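Has anyone here dealt with a town social plan? Ours says "community input" and I can't find where it went
posted by Juwita Sumampouw

Hi all, first time posting so sorry if it's long! I live in Damus, and back in March our council put out a draft social plan. It's the thing that sets out which services they want to fund for the next 5 years - senior lunches, the youth drop-in, the late bus out to Kong, that kind of stuff. I filled in the survey and went to the evening session at the library. I wasn't the only one asking about the bus. People were pretty fired up.

Now the final version is out and the bus gets one sentence, "transport options will be explored." The survey has a single page in the back with a bar chart and no comments at all. I called the front desk and got told the plan "reflects what we heard," and that was the whole call.

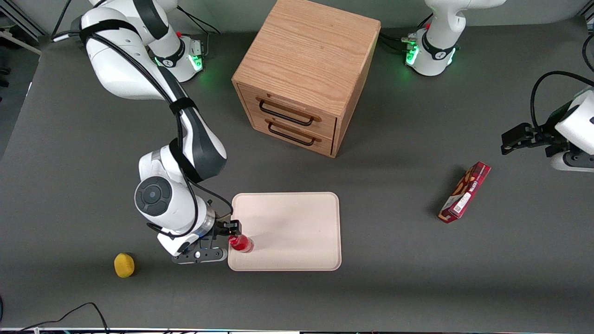
What I want to know is whether I can ask to see the comments people sent in, and whether it's even worth it now that the plan has been adopted. My mother-in-law takes that bus to her dialysis, so I'm not just being nosy. I'd also like to know who decides what "explored" means, and by when. Thanks in advance!

Fikri Lubis

Yes, you can ask. I went through almost the same thing in Unach with our housing section, so here's how it went for me.

Send a written records request to the clerk (email is fine) and be boring about it. Ask for "all written comments received on the draft social plan, with personal details removed, and any summary prepared for the council." Mine came back after 17 days as one giant PDF, and they wanted 90 dollars for it until I asked if I could get the electronic copy free. I could! Your fees and deadlines may be different, so check the clerk's page before you send anything.

As for the plan being adopted, I wouldn't worry too much about that part. The plan is mostly wishes. What you want is the action list or implementation schedule, whatever your town calls it, which is usually a separate document and gets looked at every year when they do the budget. That's where "explored" either gets a name and a date next to it or quietly sits there. Ours had 2,000 dollars set aside for a rental help line that I'd never heard about, and I only found it in the schedule.

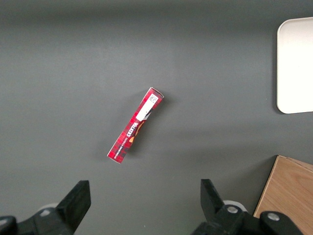

Red plaid Walkers box on a dark gray tabletop.

One more thing - if you speak at the budget hearing, bring one request and keep it small. I asked for a named staff person and a report back by fall, and I got both. The year before that I asked for nine things and got a thank you.

bralix_mom

Don't waste your time, they never read those surveys. We did one in Bralix for the pool and it's still closed on weekends. You could try the local paper, or put up a sign at the bus stop and see who else calls you. Also ask the dialysis clinic if they have rides, a lot of them do.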